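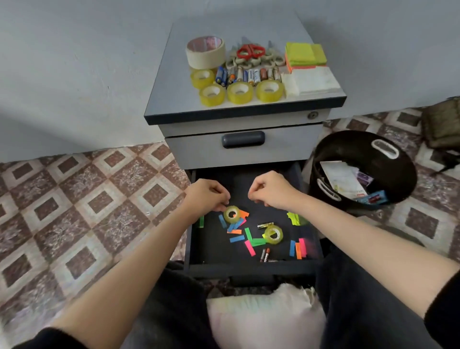

Open day at Ukex, the drawer demo

Quick one before I forget all of it. Went over in February with Nelly Rengifo, who'd been promised robots and free coffee. Got both. Coffee was fine.

The station I liked best was the drawer one. Small gray office cabinet, tape and batteries and scissors set out on top, and then the bottom drawer — little colored sticky flags all over the place, plus a couple rolls of tape and a few batteries. Job is to sort it out. Sounds like nothing. Flags are thin, they lie flat or lean on each other, and you have to pinch them just right.

Lizeth Llanos was running it. She told us they want some 300 tidy-ups like this before they change the layout, and that the flags are the worst part by far. Scissors she doesnt mind. I asked about the batteries and she made a face — they roll.

Then we got walked past the Henari arm, which was stacking trays behind glass. 3 trays, stop, 3 trays, stop. Smooth but kind of dull after the drawer. Nelly loved it, so what do I know.

Missed the Salazar talk, room was full. Heard the end of it through the door, somthing about grippers for soft packaging.

Parking is terrible, go early. We left at 2 and people were still circling. They're doing another one later in the year and Lizeth said the drawer will be back, maybe with pens in it too. I'd go again just for that.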